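Zomel ouvre son atelier de robotique au public

Mis à jour jeudi à 17 h 40
Temps de lecture : 1 min
12 partages · 3 commentaires

L'atelier Zomel a reçu 96 visiteurs jeudi pour sa première journée portes ouvertes. Les groupes, limités à 9 personnes, se sont relayés toutes les 30 minutes devant les postes de démonstration.

La visite commençait par une présentation de Lise Després, responsable du site, suivie d'un passage par la salle de programmation. Deux classes du lycée Herar étaient inscrites le matin. L'après-midi était réservé aux habitants et aux entreprises du secteur, dont Urkovico, qui prévoit d'équiper sa ligne de tri.

« On nous demande surtout combien de temps il faut pour régler une tâche aussi simple en apparence », indique Dardo Cáceres, technicien, qui a répondu aux questions toute la journée.
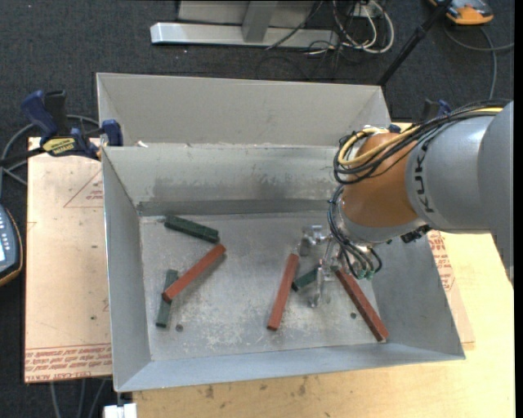 La prise d'objets en vrac a retenu les groupes le plus longtemps. L'exercice consiste à saisir des pièces posées sans ordre au fond d'un bac. Pour la démonstration, l'équipe utilise des blocs rouges et verts, qui se chevauchent par endroits dans un bac en tôle grise, et un bras KUKA muni d'une pince métallique. Selon Dardo Cáceres, les pièces inclinées sont les plus difficiles à attraper.

Une seconde journée est prévue en février, sur inscription. Elle comptera 200 places.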